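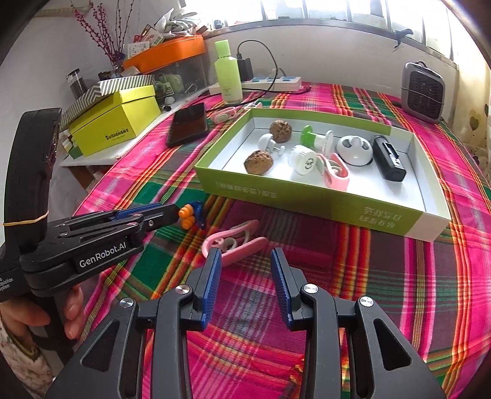

Mingxuan Dong says the walnut is the only fair test, and I have given up arguing. Pegs are too easy, says Mingxuan, because a peg wants to be picked up. A walnut would sooner roll off and live under the heater.

25/01/2024
By Mutua Mutiso

I joined the Skorkgate gripper club in September, mostly to get out of the house, and I had never held anything cleverer than a pair of barbecue tongs. Now I spend my evenings moving walnuts in and out of a cardboard box and going home thrilled about it. My family have stopped asking.

The club is getting ready for the Ondieki, which is a tidying contest for small teams (the name came with it and I haven't got to the bottom of it yet). You get a table, a shallow box and a muddle of household odds and ends, and everything has to end up where the card says it should. There are 2 rounds. In the first, a person works the grippers by hand. In the second, a robot has a go, using whatever it has learned from all the times you did it yourself. So the better you are by hand, the better your robot ought to be, and the more bad habits you have, the more of those it picks up too!

I have plenty. I snatch. I come in from the side when I should come down from the top, and I squeeze far too early – Mingxuan can hear it, apparently, before seeing it. My first 100 tries were thrown out, every last one, and quite right as well. They were full of me dropping things and saying sorry to them.

Our plan is to have 1,000 good ones by the time entries close. A good one is slow and dull. You open the fingers wide, bring them down either side of the walnut, stop, and only then close up. The stop is the bit I forget. I've started humming through it, which helps me and annoys everybody else at the table.

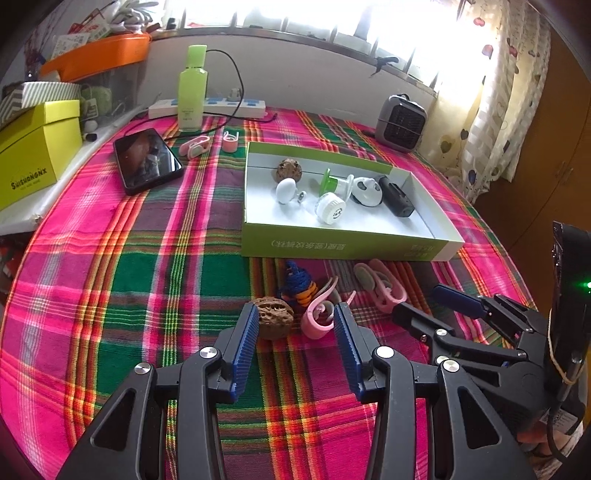

Working with both hands is another matter altogether. One gripper I can just about manage, but give me a second and my brain goes soft, like patting your head and rubbing your tummy while somebody reads you a recipe. The trick I was taught is to park the left one and really leave it parked until the right has finished. Then swap. It feels terribly slow and the tries come out much cleaner.

The other team we keep hearing about is Flovent, who train over at Makeo and are said to have got on to bottle caps already. Lids and caps are horrid. They sit on their sides, they spin when you touch them, and the ribbed ones feel safe right up to the moment they pop out and shoot across the cloth. Mingxuan wants us to start on them next week. I'd like another fortnight with the pegs, please, and I've said so, and I have been told that the walnuts come first anyway.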